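Bench log, two-arm table setter, Somudura shared shop
May 2021

Picked up where Othmane left off. His note on the controller box said "left wrist noisy, don't trust it" and nothing else, so first hour went on finding out what noisy meant. Wrist joint reads fine at rest. Move the elbow and the reading jumps, comes back, jumps again. Swapped the encoder lead for the spare, same thing. Swapped ports on the Filali board, jump moved to the other arm. So it's the port. Port 2 is now taped over, please leave the tape on. Using the spare at the end of the row until a new board turns up.

Reran the zeroing on both arms after that. Left came in clean first go. Right needed the shoulder backed off and done again, same as last time. I think the hard stop bracket has shifted, the paint mark I put on it doesn't line up any more. Not fixing today. If you home the right arm, watch it.

Cable routing. Gripper cables were zip tied tight to the forearm and that's what was pulling the connector at full wrist roll. Cut all the ties. Both cables now go in a big loose loop outside the arm, in at the top of the gripper. Ugly, but I can roll the wrist both ways and the plug doesn't move. Wael wants a printed guide for it. Fine, but somebody else can draw it, and not in the brittle stuff we used for the last lot.

Grip force. Old setting was way too high, it was something I typed in when we were testing with wood blocks. Started at 200 in the config and worked down till the cup slipped, then back up a bit. Plastic cup is forgiving. Bowl is not, it's ceramic, and the fingers only get the wall of it, so I want rubber on the finger tips before we push that one any harder. There's a strip of it in the Orbridge drawer, black, peel-off back. Might be too thick. Try one finger first.

Cutlery still the worst. Fork and spoon lie flat on a hard shiny top and the fingers want to close just above them. Lowered the approach height, then lowered it again, then hit the table. Small mark, polishes out I think. Put a soft stop in the script so it can't go below the table plane now – it reads table_z from the setup file, so if you move the table you MUST redo table_z. Did I mention that last time? Probably.

Also the gloss. Table and floor both throw the ceiling light back and the cup finder picks up the bright patches. Raised the threshold, which helped with the floor and made it blind to the dark cup half the time. Lowered again to where it was. Real fix is a mask on everything below the table edge but then we loose the cup when it's carried low. Othmane had an idea about using depth for that, ask him.

Layout I'm working with for all the runs: plate, bowl beside it, gap, fork, spoon. Cup comes in last with the right arm while the left stays out of the way with fingers open. Don't change the order without writing it in here, the place script has it baked in (sorry) and I haven't had time to pull it out into a file.
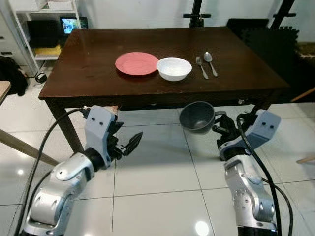
Tilt is the next thing. Script only asks for a position at the hand-over height and lets the wrist do what it likes, so the cup can come in at any angle. Need an upright constraint from the lift onward. I had one in the Ilard version, got dropped when we moved to the new planner. Look in the old branch, file is called keep_level or level_keep, one of those. Should be a few lines.

Speed. Planner is capped at 4,000 steps a second per joint and I'd leave it there. Wael ran it faster on his own and says it's ok, but the base clamps are the cheap ones and I could feel the bench going. Up to 9 is what the power supply manual gives for amps on the arm rail, so there's not much spare with both moving anyway.

To do, no order:
new board for port 2 (Wael ordering?)
right shoulder stop bracket, check bolts
rubber on one finger, test with bowl
upright constraint back in
table_z check at startup so it complains instead of me
return the shop's long hex key, it's in my bag

Left config saved as left_b, right as right_b. The _a ones are the old grip force, delete when Othmane's had a look. E-stop is on the left side of the bench now, by the vise. Shut down at the wall after, the rail switch alone leaves the fans going.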